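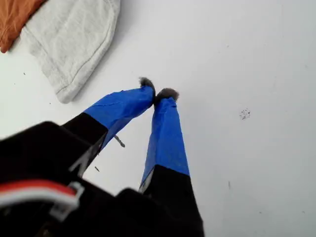

So I've finally made up my mind about fingertips, at least for this month! I've been going back and forth on the Belholm gripper since July (the arm itself is fine, the Zaidi controller is fine, it's always the last half inch that gives me grief) and I now have two setups I'd be happy to leave on for a while.

The first is the plain rubber tips that came in the box. They grab hard and they're great on anything with corners. On cloth, though, I kept getting this thing where the rubber would catch on the top layer and shove the whole fold sideways. I ran 127 tries with a folded towel and got 82 clean lifts, and I was pretty generous about what I called clean.

The second is fuzzy gray pads with blue tape on the fingers. Cheap, ugly, took me one evening! 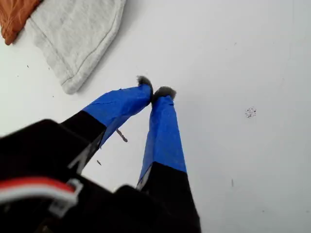

I haven't done the full 127 with the pads yet, so no number to wave at you, but they slide in under an edge so much more nicely and I'm already a fan. The downside is that they shed a bit, and I had to tell the Jindutska software to close a little further than before, otherwise thin stuff just slips out. Oh, and the tape creases if you squeeze hard all afternoon, so I keep the roll close by.

Next up is the wide finger set from Wonham, which is still on back order. If any of you have tried those on towels or sweatshirts, please leave me a comment, especially about how they do on a thick seam.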